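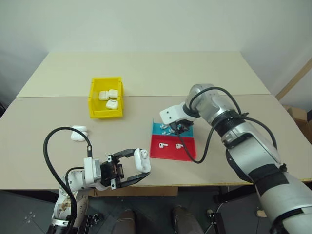

2018-07-11

So the planner finally stopped making the two arms argue over the trays! I've spent most of this week in Plitgate (our scheduling code, named after a typo I refuse to fix) and I'm quite pleased with it, even if the fix was embarrassingly small.

The old version locked the whole table whenever either arm wanted to go in. Safe, yes, but painfully slow, because one arm would hang about holding an open case while the other fussed over an earbud. Now each tray gets its own lock, and an arm only asks for the space its gripper and cables will sweep through. The cables were the bit I'd forgotten, of course. I'd modelled the links beautifully and left out the great floppy loops.

Perception is still a pain. White earbuds on red are lovely, on blue they're fine, but a white bud inside a white case is misery. Zirnulell, our pose estimator, keeps flipping the stem by 18 degrees and then swearing it's certain. I've got 689 labelled crops to go through and a large pot of tea.

Next job is replanning mid-grasp, which I've put off since December.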